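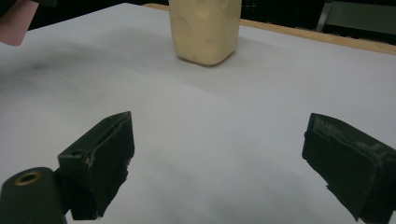
2 min read

I finally cleared off the big white table, and I'm a little too proud of it! All that's left on it is one cream-yellow jug, way over toward the far side, and I can't decide where it should live. It's too tall for the shelf over the sink — I tried twice — and the closet is packed. Yuxi Wan says to keep it by the back door, which I may do once the boots are gone for the season. If you've got a good spot for tall, awkward jugs, write back and tell me. Next up is the junk drawer.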